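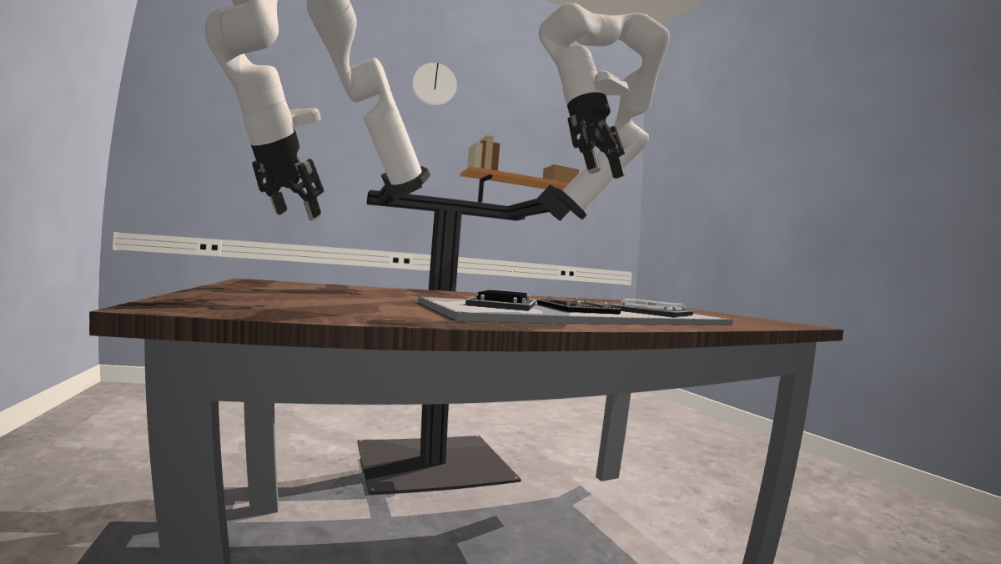 *Trava Gronow*

## Keeping the household bills in order

Most of the money that leaks out of a house goes on small things: a late fee, a subscription left running, a guarantee that can't be found when the kettle dies. The tips below are the ones I still use.

### Paper

Keep one folder for the current year. Open the post over it. Anything with a sum on it goes in, and envelopes and leaflets go straight in the recycling.

Use three dividers: to pay, paid, and guarantees. I used to have a divider for every supplier and stopped filing altogether by spring.

Till receipts fade. If you need one for a guarantee, photocopy it or save a picture of it on your phone the same day, and staple the copy to the instruction booklet.

### Dates

Write the date each bill leaves the account on the kitchen calendar, in pencil. Then ring up or go online and ask for the ones near the end of the month to be moved. Many suppliers will do this if asked. Mine now all go out within a few days of payday, and what is left in the account after that is what there is to spend.

Put yearly costs on the calendar a month early. Car insurance, the boiler service and the television licence are the usual ones to catch people out.

### The yearly costs pot

Add up everything that comes once a year. Ours came to £2,794 last time, counting Christmas and the car. Divide by twelve and set up a standing order for that amount into a separate account. If the full sum is too much to begin with, start with the car alone.

Don't have a card for this account, or keep it in a drawer upstairs.

### Meter readings

- Read the meters on the same date each month and write the figures inside the cupboard door.
- Send them in even if you have not been asked.
- Check the bill for an E beside the reading, which usually means it was estimated.

### Subscriptions

Go through a full bank statement every September with a highlighter. Mark anything that repeats. Last year I found £29 a month going on things we had stopped using, including a magazine for a hobby given up long before.

When you take a free trial, cancel it the same evening if the terms let you keep it until the end.

### Food money

Take out the week's food money in cash for one month, just to see where it goes. We settled on £62 for the two of us. Loose change goes in a jar and pays for the window cleaner.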